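Kistgate Cellar and Bar Guide
Section 4: Changing a keg and setting the pour

5 May 2025 - Wilma Guthrie

Read this section before connecting any keg to the front bar taps. The settings apply to the Pollock coupler only. For the function room bar, see Section 6.

CAUTION: Carbon dioxide can collect at floor level. Do not enter the cellar if the gas alarm is sounding.

1. Close the tap at the bar and tell bar staff which line is off.
2. Turn the gas off at the wall valve for that line.
3. Lift the coupler handle, twist counterclockwise and remove.
4. Rinse the coupler in clean water. Check the seal for splits.
5. Move the new keg into position. It must have rested for 20 hours.
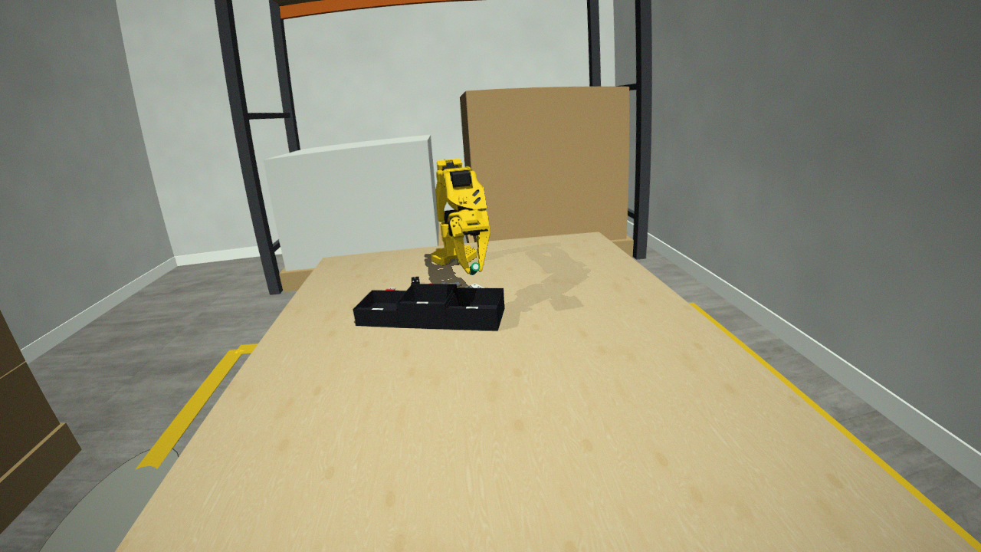
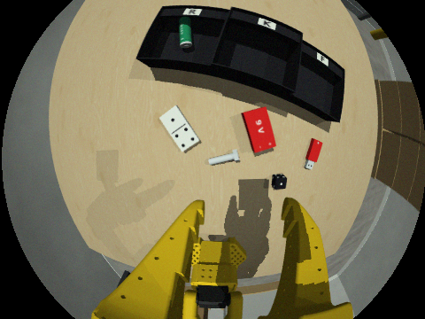 6. Remove the cap, seat the coupler and twist clockwise until it stops.
7. Press the handle down and open the gas.
8. Bleed the line at the fob detector until the chamber is full, then reset the float.
9. Draw one glass at the bar and discard it.

Note: If the beer pours as foam, check the cooler setting first - do not adjust the gas regulator. Regulator changes are made by Yiğit Öztürkmen and entered in the cellar log.

Note: Lines longer than 40 feet need a second bleed at step 8.

CAUTION: Never loosen a coupler while the gas is on.

Filed under: Pub Operations > Cellar

Related sections
Cleaning beer lines
Stocktaking at Gretanthorpe
Glasswasher set-up
November cellar checks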